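Clearing and wiping a shared white desk

Applies to: white desks with drawer units, such as the Plesmont
Written by: Judit Sipos, checked by Szabolcs Lakatos

The procedure covers a desk used by several people in turn, where drinks are left standing between sessions. Allow 11 minutes. It needs 2 microfibre cloths, a bowl of lukewarm water, washing-up liquid and a tray.

1. Remove small items first and put them on the tray. Do not slide them, as grit under a base will mark a matt top.

2. Check that each bottle cap is screwed down fully before lifting. Hold the bottle round the body, not by the cap, and keep it upright. Tea that has been shaken will foam and may spill if it is opened straight away.
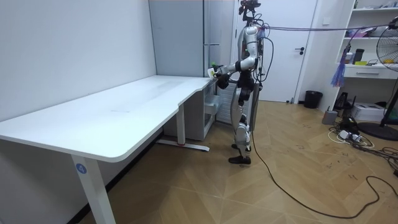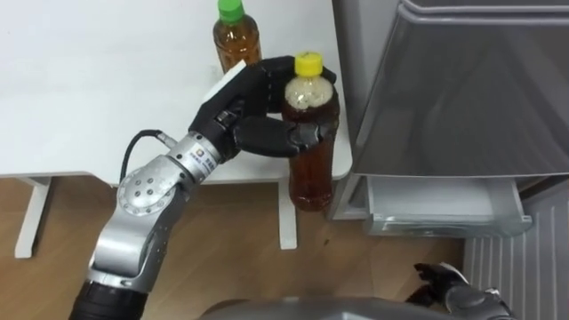
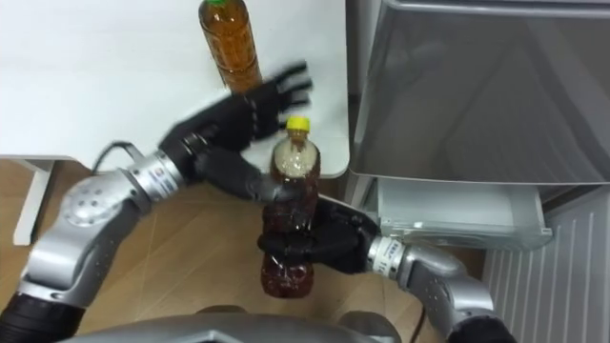 3. Sort the bottles. Sealed ones go back on the shelf; opened ones are emptied in the sink and rinsed, with the caps kept separate.

4. Wipe from the back edge to the front in straight, overlapping passes. Use the damp cloth first and the dry cloth directly after it. Curved edges need a separate pass along the underside, where drips collect.

5. Treat tea rings with one drop of washing-up liquid and leave for a minute. Do not use scouring pads – they leave shiny patches.

6. Wipe the legs and foot bars downwards. Keep the cloth well wrung out over timber flooring, and go round any numbered stickers.

7. Open the drawers slightly and dry the top edge of each front.

Return the tray items only when the surface is dry to the touch. Rinse both cloths and hang them flat.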